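Speaker Notes – Comparing Two Grippers and Two Camera Positions
Pridedier Workshop, Lostbridge
Sunday, January 13, 2019

1. Opening
Welcome the audience and thank Gulumus for the use of the hall. State the subject: which gripper and which camera position we recommend for light household tidying.

2. What was compared
The Dramani gripper and our own parallel gripper were each given 100 attempts per object type, 300 in all. The arm and controller settings stayed the same. Objects were paper, bottles and wrappers.

3. Main result
Our gripper completed 73 of its attempts on crumpled paper. The Dramani unit was stronger on bottles. Do not read the full table aloud – it is in the handout.

4. Camera position
Pause on the next two slides. The fixed camera shows the arm and its approach to the bin. The wrist camera shows the contents, where clear plastic and glossy film produce strong reflections. 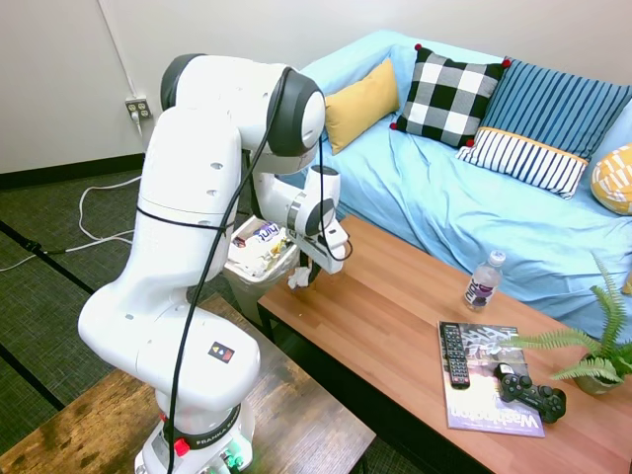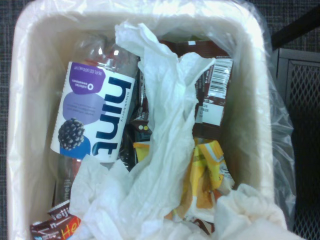

5. Recommendation
Use both views – the fixed view for planning, the wrist view for the final approach. Training on the December recordings alone is not advised.

6. Questions
Allow ten minutes. Refer pricing questions to the Pridedier desk.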